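We use cookies to remember your list settings. Accept / Manage

Wenbridge Old House List
Posted in February by Rasmus Uibo
7 comments | Share | 2 shares

Re: pulling up the kitchen floor - worth it??

Kęstutis Sepp wrote:
> Hi all. Got the vinyl up in the back half of the kitchen and there are boards
> under it, wide-ish, lots of black marks along the nail lines. Guy from
> Stankevičius came by and says tear it all out, lay new, done in a week. My wife
> likes the old ones. I don't know what I like any more. Can the black be sanded
> out? And do the cabinets have to come off the wall? Ours are painted gray and
> they only went in two years ago so I'd rather not.
> - Kęstutis

Kęstutis, quick one, am on my lunch.

Don't tear it out yet. Please. Stankevičius told my sister the same and she paid for 200 square feet of new oak she didn't need. Nice people, good work, but they sell floors.

Black along the nail lines is iron in the nails reacting with the wood. Sanding gets the top of it, never all. Oxalic acid gets more. If the marks are big soft-edged patches in one corner, different story, that's likely an old leak or a pet and you want to push a screwdriver in there before you spend a dime.

Cabinets stay put. I did mine with the base units in place, edger up to the toe kick and then a scraper for the last inch. Knees hurt for days. Worth it.

On color - you asked off list what goes with gray. I went round and round on this. Ended up liking the reddish end, honey brown with the knots and dark streaks left alone, against a plain warm gray. A cool gray next to it looked like an office to me but my brother in law has excatly that and loves it.

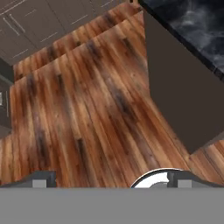

WHAT I'D DO, IN ORDER

1. Set every nail. Every one. I missed a row and ate two belts in ten minutes.

2. Rent the drum sander from Dostanden, not the big box place. 70 for the day last time I was in, belts extra. Ask for the one with the newer bag.

3. Coarse pass with the grain, then medium. Stop there and do your acid on the black spots. Gloves, goggles, window open. Rinse well, let it sit overnight, longer if the house is damp. Then fine.

4. Leave the gaps between boards alone. Filler falls out by next winter, all that work and you have crumbs in your socks.

5. Finish. I used the Nustex matte, three coats. Smells less than the oil stuff. It does pull the red up a bit so test it somewhere the fridge goes.

Stain - skip it unless you really hate the color. Old boards take it blotchy, esp. where the acid was.

Someone (Linden St?) posted a while back about boards too thin to sand again. Check at the heat register, lift the grate and look at the edge. If theres hardly anything above the tongue don't use the drum at all, just screen it and coat.

I still have half a tub of oxalic in the garage, yours if you want it. Home after 5 most days, number 104, side door.

Gotta run
Rasmus

> And do the cabinets have to come off the wall?

ps - no. Did I say that already. Tape plastic over the fronts though, the dust gets in all the drawers.

Get the Wenbridge list as a weekly digest. Enter your email to sign up.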